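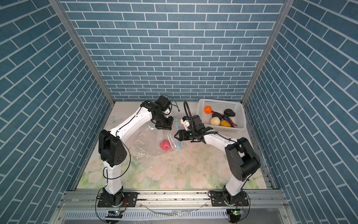
The bag on the table between the two grippers, with the produce basket in the back corner.

Teaching two arms to handle a zip bag

By Su-chen Hsiao
30 May 2026

The Umstead bench has been running the bag task since March. A person sits at the control station and holds a pair of small leader arms. Whatever the leader arms do, the arms on the bench do too, and the joint positions and camera views are saved together. One saved attempt is a demonstration, or a demo for short. The plan calls for 1000 of them, and the count when this page went up was 400.

The task is easy to say out loud. Toy fruit and vegetables go between a basket and a clear plastic bag with a zipper seal. Some sessions load the bag and others unload it. The operator gets the starting layout from a printed card and sets it up by hand, then sits down, picks up the leaders and presses the foot pedal to start recording.

The pictures come from the cameras on the bench, one fixed and the others on the wrists. They are not in any particular order.

Opening the bag

Most of the work is in the bag. A toy pepper has one shape and keeps it. A bag has a new shape each time it is touched, and the film likes to cling to itself, so the operator has to find the mouth before anything else can happen. We tell new operators to look for the blue of the seal. Both sides of the zipper are colored, and once two separate bands show on the wrist camera, there is a gap to aim for.

In the wrist view from inside the mouth, the finger pad is close to the lens and the toys are further in. Operators learn to go slowly at this point. The leader arms give no feel for light contact, and plastic film pushes back so little that all the information has to come through the eyes. Our first operators kept leaning toward the monitor. Moving it closer was a cheap fix.
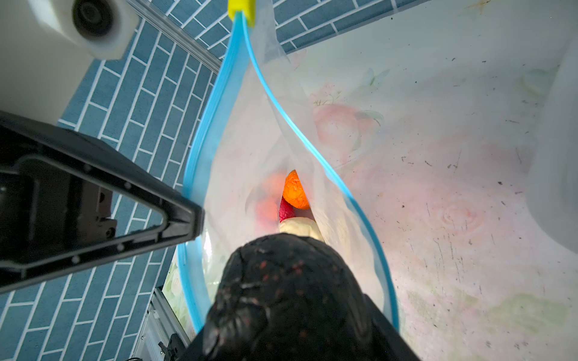

Picking up

Hard toys are simpler, though long ones have their own rules. A chili is picked up across its narrow part, with the fingers lined up on either side before they close. An operator who comes in at a slant tends to push the toy along the table and chase it. Chasing is allowed, and we keep those demos if the operator recovers and finishes. A model that has only seen clean pickups has no idea what to do after a bad one.

We do throw out demos where the operator stops to think for a long time with the arms in the air. The Postance software marks still stretches in each recording, and someone looks at the marked ones at the end of the day. The median demo is 70 seconds long. Anything far over that gets a second look too.

Starting layouts matter as much as the motion. The cards change where the basket stands, what is in it, which toys lie on the table, and whether the bag is flat or bunched up. Early on we let operators choose the layout themselves, and everyone drifted to the same one.
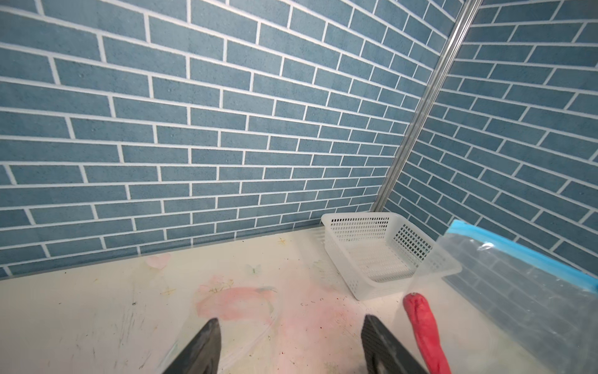

Gripper fingers beside a red toy, part of which rests on the bag. The seal runs back toward the basket.

Two hands at once

The leader arms are a matched pair, left and right. New operators usually drive one arm and forget the other, which then hangs wherever it was left. We start them on an exercise without any fruit: hold the bag with one gripper, move the other to the basket, come back, let go. After a few rounds the holding hand stops wandering.

Holding is harder than it sounds on the leader side. The operator has to keep a trigger squeezed and a wrist still while the other hand does something careful, and people relax without knowing it. Serra, our recording setup, draws a small bar on the monitor for each gripper, so the operator can see the squeeze fading. We added the bars after the first week of training and I would add them on the first day if we did it over.

Shifts are kept short. Operators get a break after each block of demos, and they swap which hand leads when they come back. The swap was first meant to save wrists. It also gave us recordings with the arms in reversed roles, and those have been useful.

Once the set is full, it goes to training. The first checkpoint will be tested on this bench with layouts that were kept off the cards. A second bench at Tokura will try the same checkpoint with its own lighting and its own bags. I will post a second gallery then.

The last picture is a wrist view looking across the bag. One gripper has the edge of it at the blue seal, and the other is at the basket with its fingers on either side of the orange.

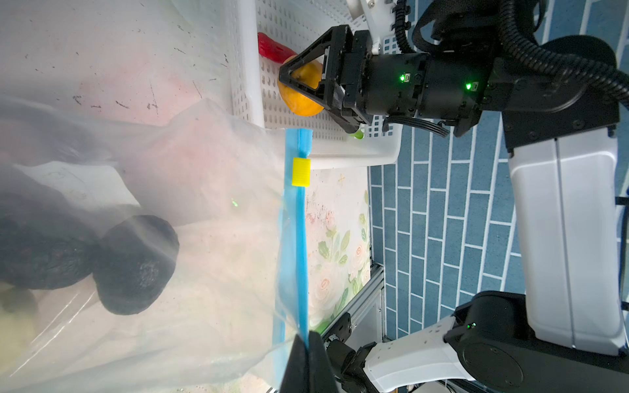
Comments

Delphine R.
We did something like this with mesh produce sacks and gave up on leader arms without force feedback. Do your operators get any signal at all when the film goes tight? Ours tore a lot of material in the first month.

Su-chen Hsiao
Only the squeeze bars and what they see. Motor current is recorded but not shown. We tried it as a sound and the operators asked for it to be turned off.

benchtop_ollie
What do you do about the bags themselves? A bag that has been opened many times is much softer than one from the box.

Su-chen Hsiao
The card says whether to take a new bag or a used one. Used bags go back in a tray and get pulled out when the seal stops closing.

Delphine R.
Thanks. I would still like to hear the sound.

Marguerite
I teach a high school robotics class and we have one small arm with a leader. Is there a version of the holding exercise for a single arm?

Su-chen Hsiao
Clamp one edge of the bag to the table and have the student lift the other edge and keep it up for a slow count. Start with a thicker bag. It is easier to see on the camera and it folds less.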